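Brurndale Hand Gripper, two-jaw, with blue pads
Stock no. 1362
£249 each, or a pack of 3 at a lower rate (ask us, the website basket can't do it yet)
Spare pad set: £114
Sold by Jotura, dispatched from our Flullville unit

I get more emails about this one than anything else on the site, so I've rewritten the page to cover what people ask before they spend their money. I'm Amparo Bustamante, I look after the gripper range at Jotura, and if you ring before lunch it's probably me who picks up!

It's a gripper you hold in your own hand. You use it to do a job the way you'd want a robot arm to do it later on, and most of our buyers are at the planning stage: they've got a bit of budget, no arm yet, and a boss who wants to know whether two jaws can cope with the work. My advice is always to try it on the worst stuff you have. For laundry and bedding people that means denim, thick seams, and everything heaped up together on a patterned blanket.
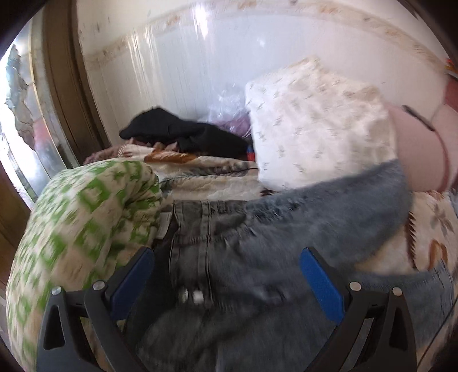

Jaws wide open over a pair of faded jeans, bedding all round.

I like starting with a pile like that when I talk to people about budgets (tidy samples make everyone far too cheerful, me included). You want to find out early how wide the jaws need to be, and whether you're going to be reaching past pillows and bundles to get at the thing you're after. If you are, put some money aside for longer fingers. Dunleavy make a set that we can order in, though they were out of stock for most of May and I'm still waiting on a few.

What to budget for

The gripper itself is the small part. Uthai Chaiyaporn in our workshop reckons people should buy the spare pads on the same order, and I agree with him, even though it sounds like me trying to flog you something. Pads are what wear, and denim is hard on them. If your work is mostly shirts or pillowcases you can leave it and see how you get on.

Then there's time. Give whoever's using it a couple of afternoons just to get the feel of it before you judge anything. Rattana Paisan, who bought a pack for her linen service, wrote to say her team were quick with towels straight away and hopeless with trousers until the second week. She's since ordered more, so I'm taking that as a good review!
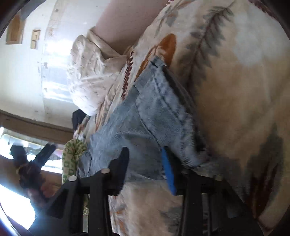

Denim held between the jaws, with the blue pad against the cloth.

Where you take hold matters a lot with jeans. A folded bit of leg is a very different thing to plan for from a waistband, and if you're going to get quotes for an arm it's well worth writing down which you need, as the supplier will ask. Do some goes in awkward light too, near a sunny window if you've got one, if you'll be using cameras later.

In the box: one gripper, pads fitted, a hex key and a printed fitting sheet. No camera, no mount, no software. I know, I know, but it keeps the price down.

Delivery and returns

Orders in by 2pm go out the same day, except Wednesday, when the courier comes early and we usually miss him. You can send it back within a month if it's clean and the pads haven't been cut or glued. Schools and colleges can pay on invoice, just put the order number on the form.

For bigger orders or a loan unit, email Amirul Chong on the sales desk. Tell him what you're handling and how many people will be using it, and he'll come back with a price.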